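The arm stopped dead at trial 200 and would not say why

I had gone to make tea. When I came back the log said 200 pushes out of a planned 511, the arm was frozen over the board, and the status light was a cheerful green. Green is the color our controller uses for "fine" and also, I learned that evening, for "I gave up and would rather not discuss it."

The job is dull by design. The arm pokes little plastic shapes around a plank until they're sorted by color, and we write down how it went. Hanna Yurchenko wrote the pushing code, which was blameless, as she mentioned several times. 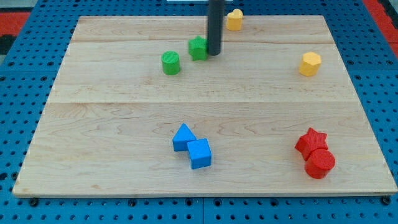 What had failed was the force check. If the finger feels too much load, the arm is supposed to halt and shout. It halted. The shouting part went to a message queue that Drumano, our logging tool, had quietly stopped reading after an update in September. So for 3 weeks every protective stop had been reported to an empty room.

That bothers me more than the lost data. I'd been leaning in to fix toppled blocks on the strength of a green light, with the arm possibly in any mood at all.

Duangjai Limsakul rewired the lamp so a stop turns it red whatever the software believes. I now hit the e-stop before my hand goes anywhere near the board, and I've started the run over from 1. The tea was cold by then. I drank it anyway.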